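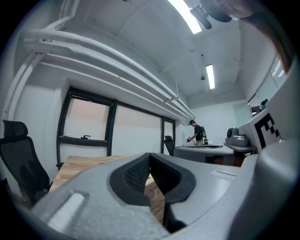

3.2 Small objects on shared desks

The second part of the study looked at what people keep on a desk that is not assigned to them. We visited the Badidon office in August and recorded the objects at 30 desks over 20 working days, which gave 1186 entries in total. Each entry noted the object, its place on the desk and whether it was work material, a personal item or something left by a previous user. Bags, coats and anything placed on a chair were left out.

Two coders (Bastos and Fogh) sorted the entries separately. They agreed on some 90 percent of them, and the rest were settled in a meeting with the third author. Most of the disagreement was over books. A manual is work material and a novel is personal, but many books fall between the two. We decided to go by the title alone, without asking the owner. This makes the coding easy to repeat, though it probably undercounts reading done for work.

Position was coded in three bands: front, middle and back. The front edge of some desks is cut in a curve, and on these the front band was measured from the deepest point of the curve. Objects lying over a cable slot were given the band of their larger part.

Personal items were usually found in pairs or small groups. A typical pair was something to use and something to look at, as with the novel and the framed picture in Figure 4. The two stand side by side, with the picture directly to the left of the book. We coded such cases as one group when the gap between the objects was smaller than the narrower of the two. Groups were more common in the middle band than at the back, where we had expected to find them – the earlier Dinico survey had reported most framed pictures along the back edge, but its desks were assigned and seldom cleared.

Figure 4. Light wooden desk with a curved front edge. Personal items: paperback novel (Hilary Mantel, The Giant, O'Brien) and a small picture of bare trees in a black frame. 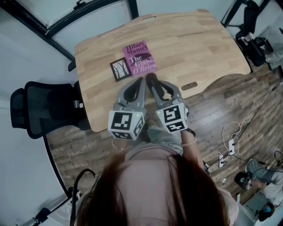
3.3 Clearing at the end of the day

The office asks users to clear their desks before leaving. We compared the last record of each day with the first record of the next morning. Work material was nearly always gone. Framed pictures stayed overnight more often than books did, and when they were moved it was usually to another part of the same desk.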